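The Gray Bin and the Red Bars
Ultport Workshop, Jembridge: Photo Gallery

Welcome back to the gallery, and thank you for all the kind notes about the last set! I promised something from the parts side of the shop this time, and I've gone for the plainest thing we own, an open gray bin with bars in it.

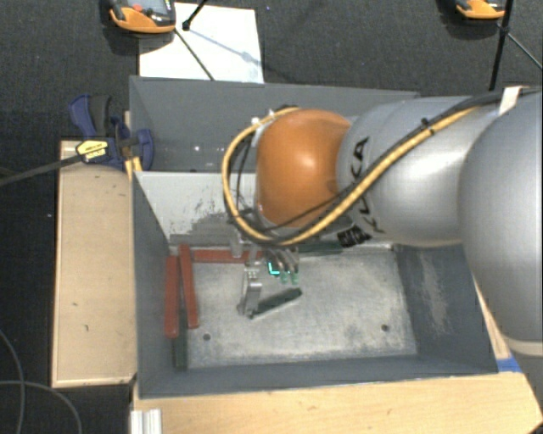
I have a real soft spot for bins. I know that's a funny thing to put in writing, but if you've spent any part of your life in a workshop you probably have one too. Benches get replaced and shelves get moved from wall to wall, and the good bins just stay on, getting a little uglier every year and a little more useful. I can walk in on a gray morning with my coffee still too hot to drink and feel better for seeing them all in their places.

The bin
Wide and open, with painted sides that slope in toward the bottom. The slope is what sold me on this shape years ago, when we were still keeping everything in straight-sided crates and scraping our knuckles on the corners every time we went after the last piece. We bought our first ones secondhand from Mạc, over on the river side of Jembridge, and I drove them home in the back of the truck with a blanket between each so they wouldn't ring the whole way (they rang the whole way).

The floor
Bare metal, and dull as an old spoon. I love the scuffs and the cloudy smears on it more than I can sensibly explain. You could polish a floor like that on a slow afternoon and I've been told more than once that I ought to, but I like a bin to look like it's been busy. Each spring I say I'll at least wipe them all out properly, and some springs I do.

The two holes
Small and round, near the front, one toward each side. I've had people ask me about holes like these on open days, and I always enjoy the guesses! Drainage is the favorite. One young visitor was very firm that they were eyes, and I'm sorry to say I have thought of them as eyes ever since.

The scrape
A long pale one, running down the dark blue-gray of the right-hand wall. Worn paint is a kind of diary if you're patient with it, and our bins have plenty to tell. There's a darker rubbed patch on the back wall too, with little black flecks low down. We did talk about a repaint in September and even got as far as a color card from Penix, and there was a very handsome green on it, but the bins were all full that week and the week after, and by then the card had gone missing under something.

The bars
Red, a few of them, lying loose toward the left and the back. What a good strong color against all that gray! When I first set up the stock shelves everything we kept was some shade of metal or some shade of cardboard, and finding anything at the end of the day was a chore. Now I order in color wherever the supplier gives me the choice. The red bars come to us in lots of 100, and the paperwork for one lot is nearly as heavy as the lot itself.

We've had some 1000 of them through the shop since we started keeping a tally on the inside of the cupboard door. The tally is in pencil, in several different handwritings, and there is one stretch where somebody was clearly using a carpenter's crayon. I wouldn't trust it to the last bar, but I'm fond of it.

Nearly empty
I like a bin best when it's getting down to the last few. A full one is all promise and elbows, with everything lying across everything else, and you can't admire any single piece in it. Get down to a handful and you start to see how they've come to rest, which one is by itself and which ones have settled near each other, and the floor comes up to meet you again. My rule is to put in the reorder once there are 3 left, and I keep that rule about as well as I keep the one about wiping out the bins.

A word for anyone keeping bins at home
I get asked, so I'll put it here. Buy them wider than you think you want, and shallow enough to reach the bottom without leaning on the rim. Keep one kind of thing in each. Write the label on the shelf and leave the bin itself alone, or you'll be peeling off old tape for the rest of your days. And do let the paint wear. You can always touch up the rust if it comes, but a bin that everybody is scared to scratch ends up holding nothing but rags.

That's the set for now. The shelves are next, once I've tidied them enough to be seen in public, and after those I'd like to do the cupboard door with the tally on it, crayon and all. If you have a favorite old bin of your own, send it in to the Ultport mailbox with a line about where it came from. I read every one, usually over lunch, and I'm always glad of the company.

Page updated Wed 15 June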